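THE LENDING SHELF IS BACK, MINUS THE FONDUE SETS

The Munro Street lending shelf reopens in October after a summer spent finding out what we own. We own 17 fondue sets. Two will stay. The rest are free to anyone who comes by before noon and promises not to donate them back.

The new rules are short. Loans now run 30 days, up from two weeks, on the theory that people were keeping things for a month anyway. Late fees are gone, replaced by a phone call in a disappointed tone. The pressure washer still has a waiting list, and asking after it loudly won't move you up.

Thanks to Ismont Hardware for sharpening the hedge trimmers, which now cut hedges – a feature we'd missed. The folding tables went out more than 60 times last year, mostly to yard sales selling other folding tables. Please wipe them down before you return them. Frosting counts as dirt. 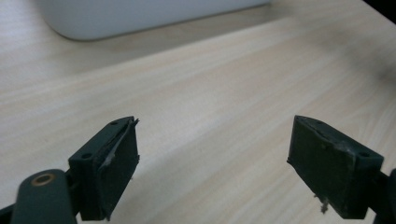
ALSO THIS MONTH

The Bemalard Road bus stop has moved again. It's now across from where it was before it moved the first time. Bring a hat.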